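Skernalport Robotics Program Brings the Kitchen into the Classroom

16 February 2021

The advanced robotics course at Skernalport Technical College has for several years ended with a student project that lasts a full term. The current project, known within the department as Bodon, asks a group of 28 students to program a humanoid robot to carry out the ordinary work of clearing up after a meal. The college newsletter spoke with the course's lead instructor and with two of the students about the work and about what remains to be done before the final assessment in May.

The lead instructor explained that the subject was chosen by the students themselves from a list of proposals prepared by the faculty. "We had offered them a warehouse task and a laboratory task, and both were well designed," the instructor said. "The students voted for dishes by a wide margin. They felt that a kitchen would present them with problems they already understood as people, and that they would therefore recognize a poor result when they saw one."

The class is divided into 4 teams. One is responsible for locating objects, one for planning the movement of the arms, one for grasping and one for testing and records. Each team keeps a written log, and the logs are read aloud at the start of every session. According to the instructor, this practice was introduced after an early week in which two teams changed the same settings without informing each other.

Much of the first half of the term was given to a single task, the handling of a plate at the sink.

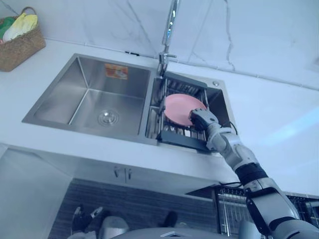

The robot's right gripper holds a pink plate at its edge in the rack of the smaller basin.

A student on the grasping team described the difficulty. "A plate gives you very little to hold," the student said. "If the fingers close too far in, the arm runs into the divider. If they close too near the rim, the plate turns. We wrote 51 versions of that approach before the testing team would sign off on one – and they were right to refuse the others."

The testing team requires that a movement be repeated under the same conditions before it is accepted, and has recorded 400 attempts since the start of the project. Failed attempts are kept in the record with the same care as successful ones. The student responsible for the log said that the failures had proved more useful in discussion. "When it works, everyone goes home," the student said. "When it fails, we have to agree on why, and we do not always agree."

The software in use is Iyamu, a planning package written by former students of the college and maintained by the department. Support for workshop hours and replacement parts is provided by Bridex, a local engineering firm that has worked with the college on previous courses. The instructor noted that the firm's engineers attend the midterm review and put their questions directly to the students. "They do not soften the questions, and I have asked them not to," the instructor said.

Since the midterm review, attention has turned to work at close range, where the hand itself can block the view of the object it is meant to reach. The students now study views from the wrist alongside those from the head.

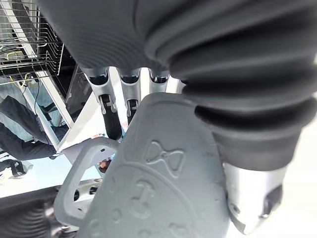
Wrist view of the robot's fingers above a grey plastic panel and handle loop, with a wire dish rack behind.

"From the head, you believe you have plenty of room," said the student from the grasping team. "Then you look from the wrist and most of what you see is the hand." The team has asked the planning group to allow a slower final approach. The request was granted in part, with a limit on the total time permitted for each movement.

The instructor was reserved when asked whether the class would complete the full sequence by the end of the course. Grades will be based on the quality of the logs, the written report and the individual oral examination, and a complete run is not required to pass. "I would like to see it, naturally," the instructor said. "I have told them that a well-explained partial result will be graded fairly."

Both students said they intended to continue with the project after the term, provided that laboratory time can be arranged. The planning team will present its revised method to the class at the next review.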